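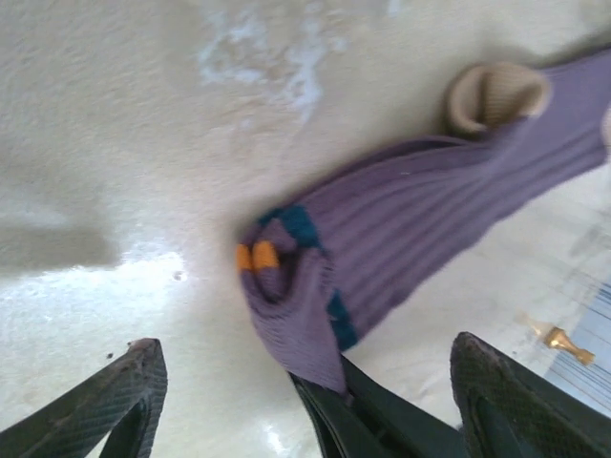 Kilness Textile Workshop / Knit and Storage Bench / Notebook

Wednesday, after lunch

Back on the purple ribbed socks and the white fabric organizer. Shirazi wants to sell the two together as a drawer set and has asked us whether socks "keep their shape" when stored in it. I don't know what that means and I doubt they do. A sock has no shape until there's a foot in it. I'm taking it to mean: does the cuff stay springy, does the rib lie straight, and can you pull one out without dragging its neighbors along.

Cuff first. The inside is a beige or tan, finer knit than the outside, and it shows as soon as the cuff turns out a little. Drerent's sheet calls this a comfort lining. Fine, maybe. What I care about is that folding the cuff over to hold a pair together puts all the stretch on that one spot, and everybody at home does it that way. Rostam Safavi says the lining will take it. He said the same of the gray school socks and those went slack by December.

Ways of putting them away, as tried so far:

Cuff over the pair. Tidy, quick, hard on the cuff. Makes a lump that takes up more of a compartment than it should.

Flat, then folded in half, then in half again. Better for the rib. Springs open if you let go too soon. Needs a snug compartment to hold it shut, and I'm not convinced this organizer is snug anywhere.

Rolled from the toe. The heel gets in the way and the roll goes cone-shaped. I can't see a customer bothering with it twice.

The sheet also claims the rib "recovers fully" after 50 washes. No wash temperature given, no word on drying, no word on what fully is measured against. I wrote to Drerent about it and got the same sheet back with a different cover. Until they answer, please don't repeat that line in anything that goes to Shirazi.

The teal heel is handy for sorting, I'll give them that. Line up the heels and the pair lies straight without any fussing over the toes. 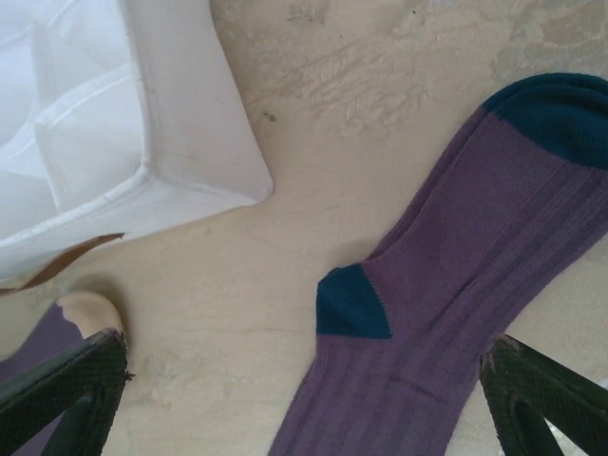

The organizer

Soft sides, stitched seams along the rim, divider inside. The walls sag at the corner and crease where they bend. With a full load the socks would prop the walls up, so I expect the catalog photo will look much better than a half-used drawer does. I want it tested half full, whatever Shirazi prefers.

There are small gray smudges on the white near the lower rim. Could be us, could be how it arrived. White seems a poor choice for something people grab with their hands every morning, and I'd like to know what happens when it's wiped down. Rostam thinks a damp cloth will do. Try it on the bottom first.

Arkska quoted almost 200 for a stiffer run with board in the walls. Too much for a sample, and I suspect board would crush at the fold anyway. Parked.

Still to do

Fold in half and half again, leave over the weekend, measure the cuff before and after. Same with cuff-over pairs.

Ask Drerent for the wash details again. Phone this time.

Half-full test, with the divider in and with it pushed flat.

Rostam to find the steel ruler, the cloth tape has stretched.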